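Community Help > Robotics and Automation > Training and Demonstrations

Do hand-driven suturing demos really teach a robot anything?

Posted by quietbench, Jul 3, 2020

I run a small skills lab at Clitham and I've been asked to sign off on a project I have doubts about. The plan is to have our trainees drive two surgical arms by remote control, tie stitches on practice tissue, and record everything: the video, the arm positions, the jaw angles. Then a model is supposed to learn stitching from the recordings. The vendor, Hidevus, says 50 demos will get us "a working policy" and that up to 2000 will get us something that handles any wound. I asked what "handles" means and got a slide deck.

My background is teaching people, so maybe I'm missing something. When I teach a knot, I can tell a student why I let go of the thread when I do. A recording only has the letting go. I also don't see how the arm learns tension from video, and as far as I can tell these arms send back no force reading at all. The views I've been given look like this:
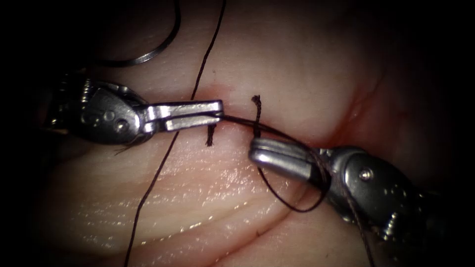
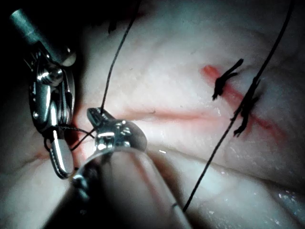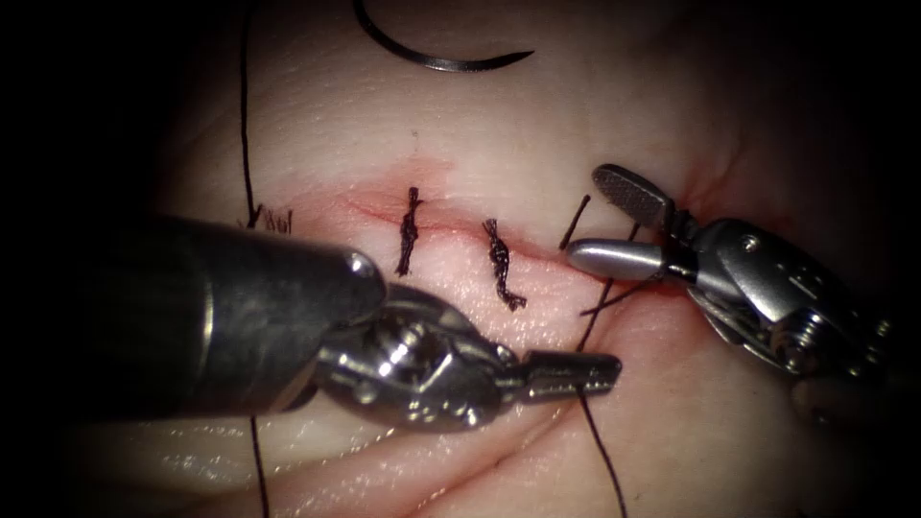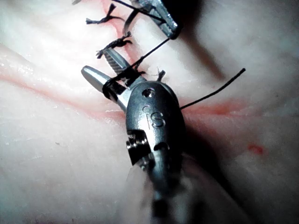

My trainees take a long time to get comfortable at the console, and the early tries are ugly. Do those go in the pile too? Hidevus says yes, "variety is good." I'd like to hear from somebody who has done this and isn't selling it. We have until September to decide.

Posted by lowgear_tess

I did this for two years at Rivis, so take this as one person's sore thumbs.

50 demos will get you a video for the funding meeting. The arm will go to roughly the right place and do roughly the right motion, as long as you start it exactly where the demos started. Move the pad a finger's width and see what happens. Ask Hidevus to let you move the pad. If they want to do it for you, there's your answer.

We recorded 1000 full runs of one stitch. After we threw out the bad ones we kept 314. Some of the rejects were operator mistakes, but a lot were boring stuff: clocks out of step between the cameras and the arm log, a camera bumped halfway through the afternoon, somebody changing the lights. Check the clocks before you record anything. I mean it, we lost weeks.

On the ugly tries, I disagree with "variety is good" the way they say it. A slow, clumsy run where the person drops the thread, goes back and picks it up is worth keeping, and I'd label it as a recovery. A run where the person is just waving around trying to remember which pedal does what should go in the trash. The model can't tell the difference and it will happily copy the waving. Hesitation is the worst. If your trainees stop to think with the jaws half open, you'll get a robot that stops with its jaws half open and stays there.

You're right about tension. A person at the console judges it by eye, from how the thread straightens and how the tissue puckers. Some of that is in the video, so in principle it can be learned. I never saw it learned well. Our knots looked fine on screen and half of them slid when you pulled on them. So don't let anyone score this from the footage. Get a person to tug every knot and write down the result.

Things I'd want in writing before you sign:

Who decides a run is good, and do they decide before or after seeing the model's results.
What the success rate is on a pad the model has never seen.
Whether needle driving and knot tying are scored apart. They are very different problems and the easy one will be used to pull up the average.
Whether you keep the raw recordings if you part ways.

We didn't get that last one, and I'm still annoyed about it.

Posted by pg_outback

Just use simulation, way cheaper. Lachance has a free one I think.

Posted by lowgear_tess

I tried the Lachance one. The thread goes straight through itself when you pull a loop tight, so you can't practice the part that matters. Okay for learning the pedals.

Posted by marrow_and_wire

I'm a bit less gloomy than Tess but not by much. The recordings are useful to you even if the robot never learns a thing. You can play a trainee's own run back to them, with the close view and the wide view side by side, and talk through where the time went. If I were signing this I'd write it up as a teaching project and treat the model as a side bet, with a budget to match.

Also have one or two people do nearly all the driving. We let everyone have a turn, and since everyone wraps the thread in their own direction, the model learned something in between that wasn't a wrap. Pick one technique, write it down, and make people stick to it. Your better surgeons will hate this.

For the deadline, I'd ask for a small paid trial on one stitch, with your own people doing the scoring. If Hidevus won't agree to that, I wouldn't sign.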